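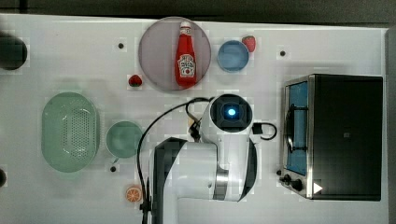
Figure 3. Table-top kitchen setup seen from directly above: ketchup bottle on a plate, bowls, colander, strawberries, orange slice and toaster oven.

4.2 Kitchen tasks

The second group of tasks is taken from the kitchen. We wanted to know if one arm can do the small work of putting things where they belong, when the instruction is given in everyday words and the objects are not placed in fixed positions. The layout in Figure 3 is typical for this group. The objects differ much in size, from a strawberry to the toaster oven, and the bottle lies on its side on the plate, so the arm must choose a grasp for a lying object.

We ran 300 trials at the Sastville site. Each trial starts with one written instruction, for example "put the strawberry in the blue bowl" or "take the bottle off the plate". A trial is counted as success only if the object is released at the right place and no other object has left the table. The operator may not touch anything during the trial. Of the 300 trials, 239 were successful.

The failures are not spread equally. Most of them come from small fruit close to the rim of a bowl. In these cases the fingers push against the bowl first, the bowl moves, and the fruit rolls away before the grasp is closed. The colander was moved without problems in almost all trials, but the policy sometimes confused it with the green bowl when the instruction said only "the green one". A person would ask which one is meant. Our system does not ask.

The toaster oven was the most difficult object. Opening the door needs a pull on the handle along an arc, and the Ivanov controller stopped in 15 trials because the measured force was above the limit. We kept this limit the same for all tasks, also when it was too strict.

From these results we do not conclude that the arm is ready for a home kitchen. Clearing a table is possible when somebody is near and can repeat a failed step. Work with doors and knobs needs a better use of force, and we return to this in Section 5 with the data from Hudville.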